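Speaker notes: Cleaning up a shared drive
Lutfa Khondokar, Tresus
Staff training day, 23rd July

Slide 1. Title
Say hello. Mention that the slides will be on the intranet afterward. Questions at the end, but people can stop me if a term is unclear.

Slide 2. What we started with
The shared drive had been in use since the move from the Stastby office. No rules for names, no rules for folders. Everyone had their own system and most of them made sense to one person.
In May, Eirini Stamatopoulos ran a report on the top-level folder. It held 1,305 loose files. Of those, 690 had the same content as another file somewhere else on the drive.
Pause here. Ask who has a folder called "Misc" or "New folder (2)."

Slide 3. Why it matters
Tell the Karagiannis story. We sent them the old price sheet twice in one week. Both times the person who sent it picked the file with "final" in the name. The current one was called "prices_use this."
It cost us two phone calls and a corrected invoice. Keep this short.

Slide 4. Names
Date first, year then month then day, with dashes. Then the client or project. Then what the document is. Then the version number.
No "final." No initials. The drive already records who saved it last.
Read out the Gullimon contract example from the slide, slowly, so people can write it down.
Someone will ask about spaces. Spaces are fine. Slashes and colons are not.

Slide 5. Folders
One folder per client, one per internal project. Inside each: contracts, money, letters, pictures, old.
Three levels deep at most. If you need a fourth, the project should probably be split.
Pictures go in the pictures folder on the day they are copied over, and they get a name the same way as everything else.
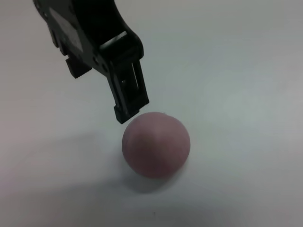
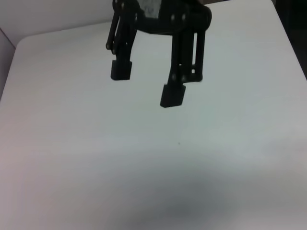
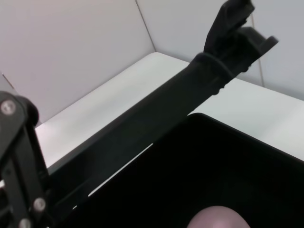 Slide 6. What to delete
Exact copies can go. Drafts can go once the signed version is saved. Anything with a signature stays, and so does anything about tax or staff.
If in doubt, move it to "old" and put the date in the name. We look through "old" once a year.
We deleted 856 files in the first pass. Two had to be restored, and both came back from the backup the same afternoon.

Slide 7. Who does what
Each team picks one person. That person spends half an hour a month on their own folders and does not touch anyone else's.
Eirini handles access rights. Write to her if a folder is locked. Please don't make a copy of the folder to get around it.

Slide 8. Next steps
Teams send me their contact person by the end of next week.
The top-level folder becomes read-only after that. Anything still loose in it will be moved to "old."
Leave this slide up during questions.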